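Hadiza Amadi
Moved into the Histham flat in August. Everything I own is now in a room I can cross in four strides, provided I put the ironing board away first, which I don't. A thread about looking up, as there is nowhere left to look on the level.

Hadiza Amadi
The letting agent (Tavares, lovely people, never knowingly answered a phone) sent over an inventory that runs to 214 items. Item 1 is "front door". Item 2 is "front door, inside of". I began to suspect they were being paid by the line.

Hadiza Amadi
The inventory lists the curtain hooks one at a time. It lists a draining board. It lists "smell, slight, cupboard". Under ceiling it says "ceiling, present".

Hadiza Amadi
So for the light fitting I was on my own. I'd been told on the phone it was "a nice big round one", in the tone people use for a baby they haven't got much else to say about.

Hadiza Amadi
It is big. I'll give them that. It's the sort of light you'd expect to find over a dentist's chair or at the end of a long illness. My last place had a bare bulb on a bit of flex and I was perfectly rude about it for six years. I take some of it back.

Hadiza Amadi
Anyway, the ceiling end of things, the big light being the one that's on:
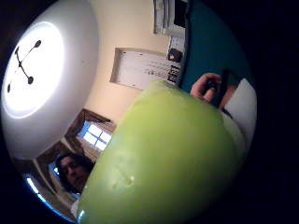
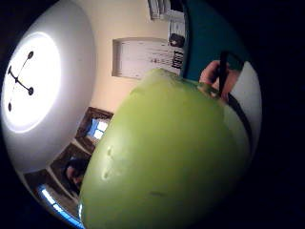

Hadiza Amadi
My quarrel is with any room that has one enormous light in the middle and expects that to do for everything. Breakfast, tax return, crying at a programme about otters, all lit like a car park. I've been on about this since I was a student and I'm not stopping now I've got a tenancy. And this one won't even be plain about it. There's a black shape across the bright part, thin arms with a rounded end on each, and from the bed it looks exactly like a clock that has given up on the idea of hours. I have checked it for the time twice. Once I was late.

Hadiza Amadi
My sister's view is that it's "a feature". My sister has dimmers.

Hadiza Amadi
For anyone asking about the walls: cream, with a stretch of dark teal. I had planned to hate the teal. I'd got as far as pricing paint. Then I spent an evening with only the bedside lamp on and it went the colour of a very expensive pond, and I've said no more about it.

Hadiza Amadi
Cream is another matter. Cream is what you get when a landlord is asked to choose a colour and hears "choose a mood". I've lived in cream rooms my entire adult life. I expect to be buried in one.

Hadiza Amadi
Back to the light. Things I've tried so far.

Hadiza Amadi
One. Leaving it off. Fine until about the point where I need to find a sock, at which stage I own no socks, only shadows of socks.

Hadiza Amadi
Two. The Sinine floor lamp, which a woman at work swore by. It came flat in a box with a bag of screws and a leaflet showing a smiling man with no hands. Took me all of an evening. It leans. I've told visitors it's meant to.

Hadiza Amadi
To be fair to the lamp, it gives a lovely light. It just gives it mostly to the skirting board.

Hadiza Amadi
Three. A Wollow clip-on, the little one, £30, which I thought was steep for a bulb with a peg on it. I've clipped it to the shelf, the headboard, the back of the chair and, for one bad weekend, a cereal box. Best thing I've bought this year. I'm furious.

Hadiza Amadi
Several people have now replied to say "just change the bulb, get a warm one". Thank you. I have been up the steps. I got the flat of my hand on the cover, gave it a quarter turn, felt something give that I'm fairly sure was me, and came down again.

Hadiza Amadi
Second go was with a tea towel for grip, as advised by a man in my replies with a spanner for a profile picture. The tea towel gripped beautifully. The cover stayed where it was. I now have a very clean patch on a light.

Hadiza Amadi
I emailed Tavares to ask how the cover comes off. They wrote back asking which item on the inventory I was referring to. I said it wasn't on the inventory. They said in that case could I confirm that it was there.

Hadiza Amadi
I confirmed that it was there.

Hadiza Amadi
They've asked for a meter reading.

Hadiza Amadi
While I've got you, things the room has that I do like. A door that shuts with a proper clunk. A windowsill deep enough for a mug and a plate, or one small grudge. Hot water that arrives before I've lost interest.

Hadiza Amadi
And it's quiet. The last place was over a shop that took deliveries at five in the morning from a driver who sang. He had a good voice, too, which made it harder to complain.

Hadiza Amadi
Current arrangement, for the record: Sinine in the corner leaning like a man at a bus stop, Wollow on the headboard for reading, big light only for hoovering and for finding out what I've spilled. The steps are still up. I hang my coat on them.

Hadiza Amadi
Someone's asked whether I'd consider a paper shade over the whole thing. I measured it, standing on tiptoe on the top step with a tape in my teeth. A shade that size would have its own weather. It would need its own line on the inventory.

Hadiza Amadi
Someone else says hang a scarf over it. Please don't hang a scarf over a light, any of you. My aunt did that in her first flat and had to repaint a ceiling and explain herself to a fireman.

Hadiza Amadi
Update, 11pm. Tavares have replied. They are sending a man to look at it. They'd like me to be in between eight and six, and to leave the light on so he can find it.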